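Drotari hand controller with the small arm: review after one winter

Posted Sunday, March 5, 2023, in Tools and Kits

I bought the Drotari set in December, after reading two reviews which were both very short and both very happy. Mine will be longer and a little less happy, but I can say already that I kept the set and I still use it most evenings.

First what it is. You get a hand controller, a base box, the cables, and software on a download page. The arm I had already. The controller is made to show a robot a task by moving your own hand: you hold the grip, press the trigger, and the arm follows you. Everything is recorded together with the camera pictures, and afterwards you train a policy from the recordings. You can also switch off the motors and push the arm by hand, and the software will record this too. I tested both ways.

The setup took me one long evening. The manual is 26 pages and the order of the chapters is strange. Calibration comes before the page which tells you how to fix the base, so I calibrated, then I moved the base, and then I had to calibrate again. Please read the whole manual before you touch anything. The cables are good quality but the one from the base box is too short for my table, and I replaced it with one from Halvorsen, a shop in Josthorpe where I buy most of my small parts.

For a test place I use a toy kitchen. It is a good choice for this kind of work, I think, as there is a sink, a cooktop, a shelf and hooks, all within a small reach, and a toy pot does not break if you press it too hard. My tasks are simple ones. Take a thing from the counter and put it in the sink. Take a vegetable and put it in the pot. Move something from the left of the pot to the right of it.
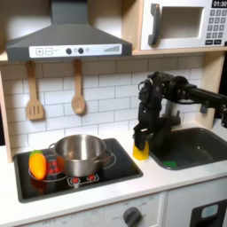 The gripper with the yellow piece at the left rim of the sink, pepper still on the cooktop.

The place between the cooktop and the sink is where I learned the most about the controller. The space is narrow, with the pot on one side and the rim of the sink on the other, and above there is the hood, so the arm must come in from the right and then go down. With the controller at normal speed I hit the pot often in the first days. Then I found the scale setting, which makes the arm move less than your hand does. At half scale it became a different machine. I would like this setting to be on a button of the grip, but it is in a menu, and you need your other hand for the mouse.

Opening and closing of the gripper is on the trigger, and it is very nice. It is not only open or closed, you can stop in the middle. For round pieces this is important, because a full squeeze makes them turn in the fingers. What I miss is some feeling of force. The grip has a small vibration when the motor load becomes high, but it comes too late to help you. I have learned to look at the fingers instead.

Pushing the arm by hand is easier to learn. My friend Britt-Marie Amundsen, who had never touched a robot, made clean recordings in this way on her first try, and with the controller she needed the whole afternoon. But there are two problems. Your hands come into the camera view, and the arm is heavy when it is stretched out far, so the movement is a little shaky at the end. For training I prefer the controller recordings. For showing a single path which the arm should only repeat, I push it by hand.

Now about the recordings. During the winter I saved 196 of them, and 17 I threw away, most of these from the first week. The software lets you mark a bad one directly after you finish, with one key, and this is the best idea in the whole product. There is also a viewer where you can cut the beginning and the end. It is slow with long recordings, and it crashed for me when I tried to cut many files after each other. Save often.

Support answers by email only. I wrote to them about the crash and got a reply from Birger Sjöberg after two days. He was friendly and sent me a test version, in which the viewer crashes less. The export is still only in their own format and one open format. If you use the Prarora training tools you must convert first, and the converter turns the wrist angle the wrong way if you do not tick a small box. I lost a weekend with this.

The price was 2,336 kronor with shipping, for the controller and the box. For a hobby it is not cheap, but I tried before with a game controller, and going back to two little sticks for six directions is not something I want.

Good: the trigger, the half scale, the key for marking bad recordings.
Less good: short cable, the manual, the slow viewer, scale hidden in a menu.

I give it four of five. If a new version comes with the scale on the grip I will write again under this review.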